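Section 3. Working Sessions with Hand-Held Grippers

3.1 Purpose of this section

This section applies to staff at the Plestelham site who carry out household tasks with the hand-held grippers so that the tasks can later be taught to the Akovano arms. It replaces the instructions issued in May. Supervisors should read it together with Section 11, which covers changes to job duties and pay grades.

Employees who formerly prepared and reset the furnished rooms by hand now spend part of each shift as operators. The work remains room work: opening drawers, putting items away, clearing surfaces. The difference is that each movement is recorded, and the pace is set by the recording.

3.2 Before the session

1. Sign in at the Brurby terminal and confirm that your name appears beside the correct room.

2. Put on the harness over your outer layer. Adjust both shoulder straps until they lie flat, then close the buckles. Loose clothing may be worn under the harness, but sleeves must be pushed up clear of the hands.

3. Wear closed shoes with a flat sole.

4. Inspect the marker cube on each gripper. The printed faces must be clean and free of scratches. Wipe with a dry cloth only.

5. Open and close the fingers of each gripper 12 times. If either one sticks, tag it and return it to the equipment desk.

Caution: Do not attempt to straighten a bent finger. Repairs are made by the maintenance group under Radosław Bednarek.

3.3 During the session

1. Stand facing the furniture named on the task card, with both feet on the floor and space to step back.

2. Hold the grippers still in front of you until the start tone ends.

3. Carry out the task at the speed you would use in an ordinary room. Do not hurry to finish before the tone.

4. When reaching into a drawer or compartment, use one gripper and keep the other clear of the furniture. The cube on the reaching hand should remain outside the opening wherever the depth allows.

5. If an object falls, leave it where it lands. Hold still, say "stop," and wait for the session to close.

Note: A mistake does not count against the operator. Sessions that contain errors are kept and labeled, and they are not used in performance reviews.

Caution: Mirrors and glass items require additional care. Keep the grippers at least one hand's width from any glass surface. Report chips or cracks before the next session begins.

3.4 Breaks and rotation

No operator may work with the grippers for longer than 31 minutes without a break. The terminal locks the room when this limit is reached, and a supervisor cannot override the lock. Take off the harness during every break, including short ones.

Operators rotate between gripper work and room preparation within each shift. Shift leads may change the order of the rotation but may not assign a full shift of gripper work to one person. Employees with wrist, shoulder, or neck conditions may ask to be excused from gripper work and will keep their present grade.

3.5 Your role after the arms are installed

The first Akovano arms will enter service in the Ziółkowski wing on 13th July. From that date, routine resetting in the wing passes to the arms. Staff assigned there will check finished rooms, handle fragile articles, and step in when an arm stops and asks for help.

Each affected employee will meet with Benedito Conceição, workforce transition lead, before any change to the schedule takes effect. Bring your training record to this meeting. Requests to remain in room preparation at another wing should be made in writing at that time.

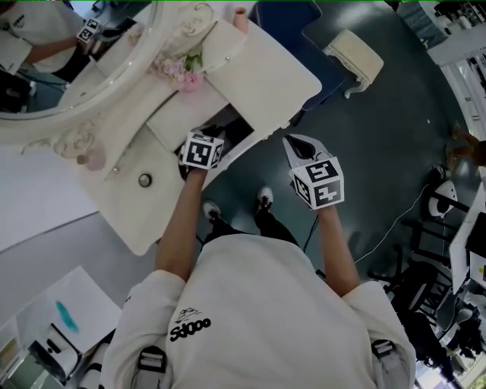

Operators who transfer to checking duties keep their gripper certification and may be called back for new recordings when furniture is replaced or a room layout changes. Notice of a recall is posted at the terminal before the schedule is issued. For the checking procedure itself, continue to Section 4.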